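**Dishcloths** are the small cloths people use for wiping counters and washing plates, and I've been fond of them since I was a kid. My grandmother had 27 of them, all knitted, and she called every one a "pekness" – I've never found the word anywhere else!

Most are cotton, because it soaks up water well and takes a hot wash. Waffle weaves dry faster than flat ones (I swap mine after 2 days, sooner if I've been cooking fish). Linen costs more, feels stiff at first and softens with washing.

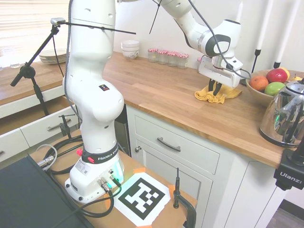 Knitted ones are still my favorite. Yolandi Botha's pattern booklet has 17 stitches in it, and the plain garter square is the one I keep going back to – cast on at a corner, increase until it looks wide enough, then work your way back down.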